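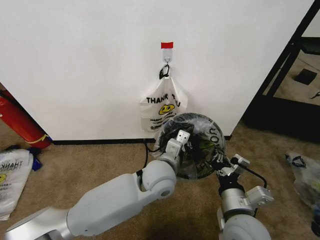
*A carrier bag on its hook, smiling at all comers.*

## What we're reading in May

The group has finished *The Salt Ledger*, Jonas Plattner's second novel, and opinion is divided between those who loved it and those who got as far as page 104 and found something else to do with their evenings.

It follows the Hofstetter sisters, who inherit a failing hotel in the made-up spa town of Wirnov and spend one long winter refusing to sell it to each other. There is a missing guest book, a cook with a grudge, and a great deal of soup. Plattner is very good on soup. He is less sure of himself with the love story, which turns up on page 300 looking as if it had missed its train, and is packed off again by page 313.

Still, the quarrel between Greta and the elder sister over the piano is as good as anything we have read this year -- twelve pages, hardly a raised voice, and by the end of it you want to ring your own family and apologise for something.

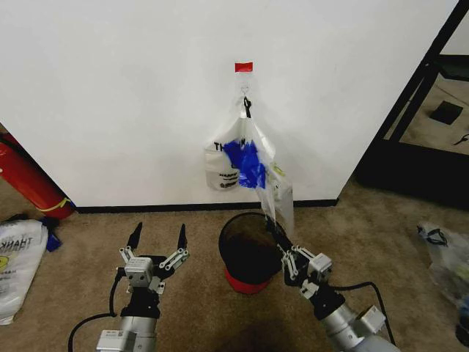
## Next up

We move on to *Rosico*, a slim comic novel about a man who sells a lighthouse he doesn't own. It comes from Stuvine, the small press that gave us last autumn's book about eels, so approach with whatever feelings you have left over from that.

It is short. Several of you asked for short. The type is also quite large, and the chapters have titles like "In Which Very Little Is Signed", so there is no excuse for turning up having read only the back cover (you know who you are, and so do we, as the back cover gets the ending wrong).
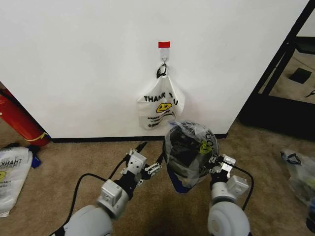 The lighthouse man does go on a bit in the middle, mind you, and the chapter set entirely in a solicitor's waiting room feels like one. Stick with it. His mother arrives straight afterwards and takes over the book, much to its benefit.

We start at half past seven as usual. Bring a favourite paragraph, or a least favourite one, and be ready to read it aloud.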